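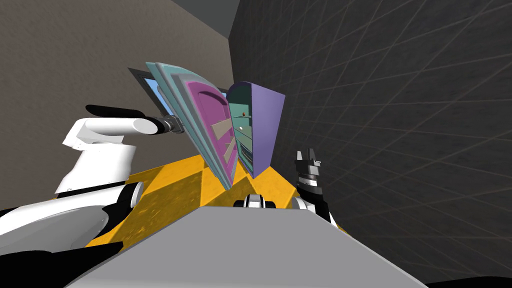 About Didance

We're a small kitchen refit shop in Plistinholm. Started in a rented garage by Zubaida Usmani and Sadia Ghumman, moved to the Mohmand building when the garage roof went. Still there. Entrance is on the side street, ring twice.

What we do – old kitchens, mostly. Doors, hinges, drawers, worktops. We keep what's sound and replace what isn't. If your cabinets are fine and you just hate the color, we'll tell you so and quote for paint only.

What we don't do – bathrooms, plumbing beyond the sink, anything with gas. Please stop asking Sadia about gas.

Who's here

Zubaida Usmani – measuring, quotes, the phone before noon
Sadia Ghumman – workshop, runs the spray booth
Parveen Paracha – accounts and ordering. Invoices go to her, not to the shop adress
Junaid Pirzada – fitting. Also the van
Morenike Ekpo – color and layout, joined in November, came over from Brovolell when they closed their showroom

How it goes

You call. Zubaida comes out and measures, 40 dollars, taken off the bill if you go ahead. Quote in a week, sometimes less. Then a deposit, then a date. Paint takes the longest – three coats and we won't rush the drying. Most jobs we're in your house two days, the rest happens at the shop.

63 kitchens last year. More than we planned, and the wait got too long in the fall, sorry to everyone who sat with no doors on. We've cut back on bookings so that dosen't happen again.

Colors

1326 swatches in the drawers at the shop, some of them from before our time. Come and look, bring a cup or a tile or whatever you're matching. Bright stuff welcome. Morenike will talk you into a second color for the insides if you let her.

Small print

Minimum job 1000 dollars. Hinges guaranteed five years, paint two. Closed Sundays and most Mondays. Parking out back – not in front of the bakery.

Page updated 17 Apr 2026. New price list to follow.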